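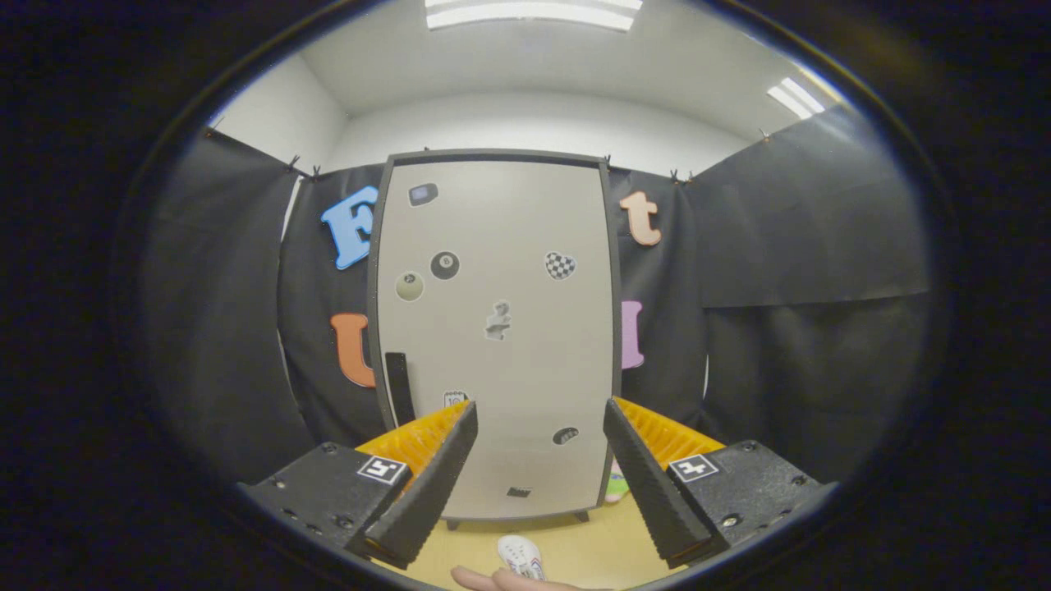
The Board in the Room
How shared whiteboards in the Nolau studios came to be kept for more than writing

When the Nolau studios opened to tenants in July, each of the 11 workrooms received the same basic furnishings: tables, chairs, shelving and a standing whiteboard. The boards were intended for schedules. Within weeks, several had taken on a second role, and the management office has since revised its house guidelines to allow for it.

The change concerns stickers. Under the original rules, nothing adhesive could be placed on shared furniture. Tenants asked for an exception, and Siobhán Coughlan, who oversees the building, agreed to a trial.

"A room that is used by different groups all week has very little in it that belongs to any of them," Ms. Coughlan said. "The board was the obvious place to begin."

The results vary from room to room. One gray board, standing on the floor between lengths of black fabric, carries an eight-ball, a checkered heart and a small gray statue bust, along with a round badge bearing the number 10. The stickers are spread across the surface with a good deal of open space between them. Other tenants have preferred a single row along the top, and two rooms have left their boards bare.

Aidan Kinsella, a furniture restorer who advises the studios on upkeep, was asked to prepare guidance on surfaces. His note runs to a single page. Vinyl stickers are preferred to paper, which tends to tear on removal and leave fibers behind. Residue should be softened with warm, soapy water before any stronger cleaner is tried, and metal scrapers are not permitted. Painted steel surfaces generally tolerate adhesive well. Older melamine boards are less forgiving, and a sticker left on one for several years may leave a pale outline – a mark that no cleaner will remove.

Mr. Kinsella also recommends a wide stance for any freestanding board. Tall models should be kept clear of doors, and fabric hung nearby should end above the floor so that it does not catch under the legs when the board is moved.

The fabric itself was a separate purchase. Nolau spent $936 on black drapery for its workrooms, chiefly to soften echo and cover uneven walls. Tullio Santoro, who fitted it, advises tenants to brush the cloth downward and to avoid pinning anything to it.

The revised guidelines took effect on 12th October. Tenants may add stickers to any board in a room they use regularly, provided that the group sharing the room agrees and the writing area remains usable. Requests for replacement boards should be sent to the management office.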